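Ticket: Stirkura inverter drops off the grid at midday, Primham array
Status: Closed
Opened: May
Site: Primham, ground mount, 2 inverters, Stakport monitoring

Problem as reported
Inverter 2 disconnects on sunny days between 11:40 a.m. and 2 p.m. It comes back by itself, runs for a while, then trips again. Inverter 1 stays on. The Stakport page shows the outage as "communication lost", so the owner first took it for a network fault.

Checks
Restarted the data logger. No change.
Swapped the network cables between the inverters. The message stayed with inverter 2.
Read the event list on the inverter's own screen. It showed grid overvoltage each time, and the times matched the gaps in Stakport.
Measured AC voltage at the inverter terminals and at the main panel with both units at high output. The panel was within limits. The inverter 2 terminals were well above it.

Cause
Too much voltage rise on the AC run to inverter 2. One lug in the combiner box was under-tightened and had discolored. The utility supply was fine – no need to open a case with them.

Fix
1. Shut down both inverters, opened the AC disconnect and locked it out.
2. Cut back the damaged conductor, fitted a new lug and tightened it to the value on the box label.
3. Checked the other lugs in the same box. All good.
4. Powered up inverter 1, then inverter 2, with 30 minutes between them. 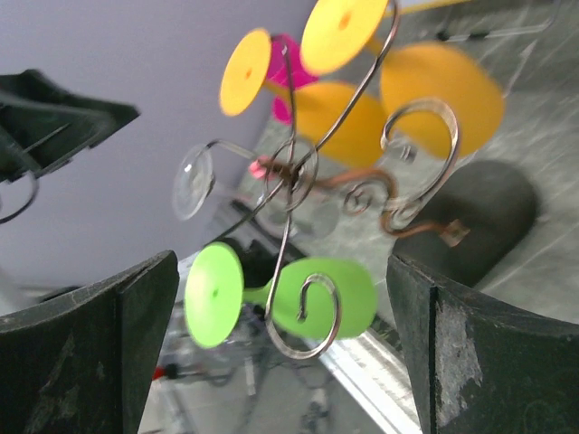 5. Corrected the alarm mapping in Stakport so a grid trip no longer shows as a communication fault.

Follow-up
No trips on inverter 2 over the next clear spell. The meter read 2,562 kWh at the last check. Grid settings were left at factory values. Đào has the same combiner box, so a lug check has been added to its next service visit.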